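Dark grout on a white tiled worktop – regrets?

Print this thread | E-mail to a friend

pennywort
We are redoing the kitchen in an 1880 terrace in Clestside and have settled on a tiled worktop, mostly because the old one was tiled and I got used to it. Tiles are plain white squares, already bought. What we can't agree on is the grout. I want charcoal. My husband wants white to match and says dark lines will make the room look like a sheet of graph paper. The kitchen is narrow and faces north if that matters. Has anyone lived with dark grout on a worktop for a few years? Not a splashback, a surface you chop and cook on.

Aroha Henare
Dark every time. I had white grout on a worktop in my last house and it was tea-coloured within a year. I scrubbed it with a toothbrush and bicarb and it came up for a week and then went back. Charcoal in this house, 5 years now, and all I do is wipe it.

gatepost_16
Dark grout shows limescale, flour and soap residue, all of which are white. In a hard water area you swap one stain for another. I would go mid grey. It hides both and you don't get the graph paper effect.

Aroha Henare
We are hard water here and I don't find that. A bit of haze by the tap, which vinegar shifts.

gatepost_16
Vinegar on cement grout will eat it in the end. It might take years but you are dissolving the surface each time. Use a neutral cleaner.

lintel
Agree about the vinegar. Disagree about mid grey, it looks like white grout that has gone dirty. If you are going to have a line, have a line.

pennywort, what width are your joints? It makes more difference than the colour. A thin dark joint on a white square tile looks crisp. A wide one looks like a public swimming bath. Mine are all narrow and the room doesn't feel busy, even with patterned walls close by.
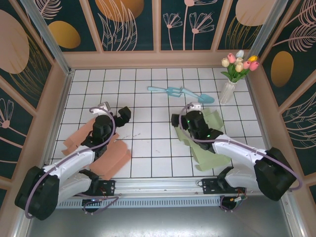
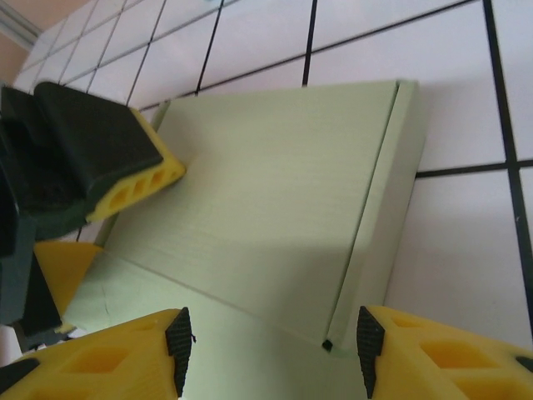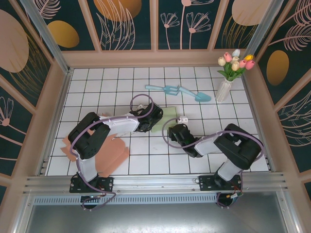

Dark grout lines on white tile in all three.

pennywort
Thanks lintel, that is very near what I had in my head. I've shown my husband and he says he still prefers white but he has stopped saying graph paper. Joints are not decided yet. The tiler wants to go wider because he says the tiles vary a bit in size. Is he right?

lintel
He may well be. Lay a row out dry on the floor with no spacers and see if the edges wander. If they do, a narrow joint will show it and a dark narrow joint will show it even more. Handmade tiles need the extra width. Cheap machine-made ones sometimes do too.

Philomena Ó Néill
Whatever colour you choose, pay for epoxy on a worktop. I had cement grout done by Kwiatkowski, very neat job, no complaint about the work, but beetroot and turmeric went straight into it. When we had the top redone I asked for epoxy and it has not taken a mark. It is harder to put on and dearer, and the tiler grumbled.

gatepost_16
Epoxy is fine until you have to get a cracked tile out. Then you will wish you had cement. A sealed cement grout is enough for most people if they reseal it.

Philomena Ó Néill
Most people don't reseal it, though. I certainly didn't.

oldhobnail
Watch for staining when you grout white tile with a dark colour. If the glaze has fine crazing the pigment gets into it and it won't come out. I lost a whole row that way. Do a test on an offcut, leave it overnight, then wash it. Also clean as you go with hardly any water on the sponge, too much and the dark colour dries patchy.

pennywort
That is useful, hadn't thought about crazing. The tiles are from Handero, seconds, so some of them might. Will test a few. I have 7 spare.

Can I ask about sample sticks? The Zumska charcoal looks nearly black on the card and the shop said it dries lighter.

oldhobnail
Cement types dry lighter, yes. Mix a spoonful and let it dry properly on a bit of board. Don't go by the card. Buy all the bags from one batch as well.

Aroha Henare
I would still say just go for it. If it looks a bit black at first you get used to it.

pennywort
Update, November 12, 2021: tested on the spares and two of them did take the colour, so those are going under the bread bin end or in the skip. Going with charcoal epoxy and the narrowest joint the tiler will agree to. He is starting once the sink is in – it has been on order since October.

gatepost_16
Good luck. Keep the leftover tiles.

Print this thread | E-mail to a friend

Related threads
Tiled worktop edges: wood trim or bullnose?
Getting old sealant off a Belfast sink
Grout haze a month on, what shifts it?
Can you tile over chipboard?
Narrow kitchens and patterned walls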